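Simulated gripper trials: not convinced yet
September 11, 2020

Simard would like us to pick a gripper from simulation results alone. I have been running their package against our own controller since March, and I would hold off on the purchase order.

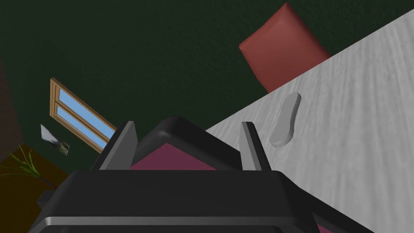
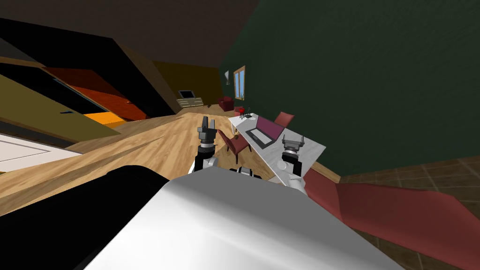

The house model itself is fine. It loads, the physics doesn't explode, and 300 grasps finish while I eat lunch. My trouble is with the scores. The Daltura fingers beat the Becerra fingers by a wide margin on small rounded objects, and then I went looking for the friction setting and found it was the same for both. The real pads are nothing alike. Change that one number and the ranking flips.

The camera angle bothers me too. Three of our grasp planners assume a level view, and with the default mount they get a room leaning hard to one side. Two recovered after I corrected the transform. The third still reaches past the table edge.

What I want is 125 grasps per gripper on the bench in Brutville, with the same objects and the same controller. If the simulator puts them in the same order, I'll happily take back most of this. Until then please don't quote the percentages in proposals.

Recent items
Controller firmware: read before updating
Wrist camera cables, again
Bench booking for the fall

Contact the newsletter editor | Copyright 2020 | Back to top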